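Quick one tonight, the kettle's on and I have to be up at six.

So we have a flat. Finally. Third floor in Kurtuluş, up a hill that my knees have opinions about, and after four weeks of living out of suitcases I can report that the hard part of moving countries is not the visa. It's the phone contract. And the gas. Mostly the gas.

We thought you just signed the lease and the gas came with it. Nope. The old tenant closes their account, then you open yours, then a bloke comes to check the boiler, and he comes when he comes. We had cold showers for 8 days. In July, so fine, but still. You need the lease, your passport, your tax number, the meter number and the earthquake insurance, and if the insurance has the flat number wrong (ours did) you go home and start again.

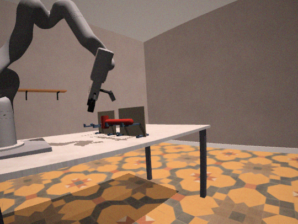 Robot arm at a long white table.

Back to the gas. Second trip to the office was a Tuesday, right on lunch, don't do that. Took a ticket, number 164, and the board said something in the nineties. Went and had a tea. Came back, had another tea. Got called at ten to four and the woman at the counter was lovely and did the whole thing in five minutes. She even fixed the spelling of my street, which I'd been getting wrong for a month.

The deposit was more than I'd budgeted. You get it back when you leave, supposedly. I've put the reciept in the blue folder with everything else and the blue folder now lives on top of the fridge.

Internet next. We went with Dristoten, only becuase they had a shop at the bottom of the hill and the other mob, Genico, wanted a two year contract. The fella in the shop had some English, I have some Turkish, we got there. Installation took one visit. Router is in the hallway for now - the only socket that was anywhere near the right spot - and it doesn't reach the back bedroom, so I'm typing this from the kitchen floor.

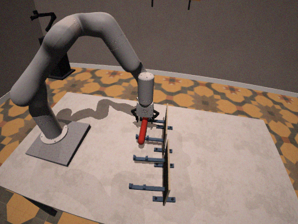
Can you get home internet set up before your residence card comes through?
We did it with a passport and a tax number, but the shop wanted the first few months paid up front.

A few of you have emailed that one so there it is. Your shop might be fussier. Ask before you haul all your papers down there.

What else. The mattress! We'd been sleeping on the landlord's, which had a dip in the middle like a soup bowl. Ordered a Lullside one online, they said it'd be here within the week and it was, but the delivery guys wouldn't bring it past the front door of the building. No lift. Three floors. We got it as far as the first landing, had a small argument, had a rest, and then the neighbour from the second floor came out in his slippers and more or less carried it up on his own. I took him a cake the next day. His wife sent the plate back full of stuffed vine leaves, so now I think I owe them again? Not sure how this works. Someone tell me.
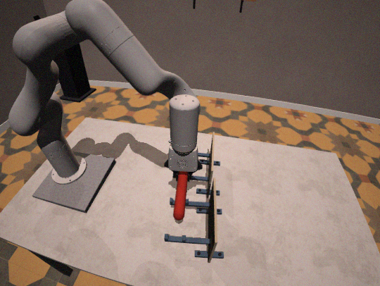

The bed frame is another story. We bought it second hand from a shop two streets over, 700 lira for the delivery on top, and it came without the middle bar. Went back, he had a rummage out the back, found one from a different bed, sawed the end off while I stood there. Fits. Squeaks a bit if you sit on the left side. Colour's off but it's under the mattress so who cares.

Still to do: curtains (the streetlight is right outside our window), a second set of keys, and working out which day the rubbish goes. People seem to just put it out whenever. I've been copying the lady across the road.

Kettle's boiled. More on the weekend if the wifi makes it down the hall.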